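3.2 Containers on the sorting table

Household sorting depends a good deal on what the things are sorted into. In the home visits carried out in Flemgate and Hudenska, we found that people rarely began with the objects themselves. They first put out one or more containers, moved them a little, and only then picked up the first item. Bellamy and Tindall describe the same habit in their study of kitchen drawers and call it "setting the table for tidying." We keep their term in this paper.

The visits produced 2164 placements, meaning single acts of putting an object into or onto something. Of these, 1002 went into a container with raised walls. The remainder went onto shelves, trays, stacks or bare surface. Placements that were undone within the same session were counted once, at the final location.

We divide walled containers into two classes. A bin is any container large enough to take several unlike objects side by side. A bowl is a smaller, round container with an open top. The line between the classes is a matter of size and shape, and it is drawn without regard to what people call the thing. One household in Hudenska used the word "bowl" for a square tub that we coded as a bin, and several people in Flemgate called everything plastic a "box."

Both classes appear in the layout in Figure 4. The bin is rectangular, with a thick rounded rim and walls that slope inward to a flat floor. The bowl is much smaller, and a marker pen makes up the third item. Pens are a useful test object for this section. They are long for their volume, they roll, and people disagree about where they belong.

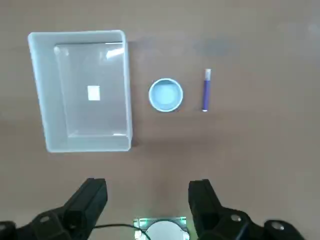

Figure 4. Table layout with a bin, a small bowl and a marker pen. Both containers are empty.

Wall shape turned out to matter more than we had planned for. In a bin with sloping walls the floor is smaller than the opening, so a long object dropped near the side tends to slide toward the middle or come to rest at an angle. Participants who used such bins often reached back in to lay pens and spoons flat. With straight-walled bins they did this less. We did not measure wall angle in the homes and can only report the pattern as the coders noted it.

Small bowls were used in a different way. Most held one kind of thing, such as keys, coins or clips, and were treated as full well before they were. A pen placed in a small bowl usually stuck out over the rim. Some participants accepted this and others moved the pen to the bin at once. Rowbotham reports similar corrections for toothbrushes in shallow dishes.

Color and transparency were coded but are not used in the analysis below. Åberg, who coded the Flemgate sessions, noted that people looked into see-through bins from the side before lifting things out, and bent over the opaque ones. The number of see-through bins was too small to compare the two groups. Section 3.3 turns to the order in which objects were picked up.

Correspondence: V. Ciobanu, Naylor Domestic Studies Group, Flemgate. © The authors. Back to top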